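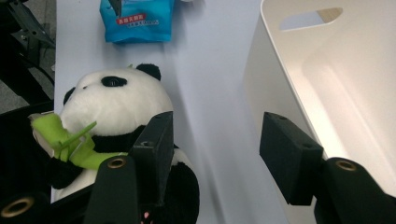
To: Cidside manipulation list
Subject: Re: foam pads vs. bare fingers on soft objects
Date: 10 November 2020

Replying to the question below, as we finished the second batch at Briremgate and I have numbers now.

> We read your note on the Gronia policy with interest. Two questions.
> Did you change the finger pads between the rigid object set and the
> soft object set? And when you report success on plush toys, do you
> count a pick where the object sags and touches the rim of the bin
> on the way in? We have been counting those as failures, and our
> figures come out well below yours.

First question: no change. Both sets used the hand-held gripper with black foam pads on both fingers. We tried bare fingers in January on a small soft set and dropped it. Those demonstrations are not in the training data.

Second question: we count a rim touch as a success if the object ends up inside the bin and the gripper has let go. I should have said so in the first note. I went back through the logs and scored them your way as well, so you can compare.

The set-up was 200 demonstrations on soft objects, all done by hand, then 60 test trials on the arm with the trained policy. Scored our way, 51 of the 60 were successes. Scored your way it is 42. The other nine all touched the rim and still went in. So the rule matters a lot for large plush and I think we should settle on one before anybody compares tables.

Most of the outright failures were grasps that closed on fabric only. The pads pinch a fold, the lift starts, and the fold pulls out. Kiss (our labeling script) marks these as good grasps at the moment of closing, because it only looks at finger width. We now wait 3 seconds into the lift before it assigns a label. That moved a fair number of labels on the plush toys and almost none on the snack packages.

Toys that hold a second soft piece are the worst case. The policy sometimes goes for the smaller piece and drags the whole toy along by it. I don't have a fix. More demonstrations that approach the body from the side might help – we have not tested that yet.

One correction to my earlier message. I wrote that the rigid set had 99 demonstrations. It had 99 after filtering, and the unfiltered count was higher. The training run used the filtered set, so the result stands.

If you can send your trial sheet with the rim touches in their own column, I will score ours in the same layout and post both to the list. Please also say how high your bin wall is. Ours is a plain white plastic storage bin and I suspect the wall height accounts for part of the gap.

Gronia group, Briremgate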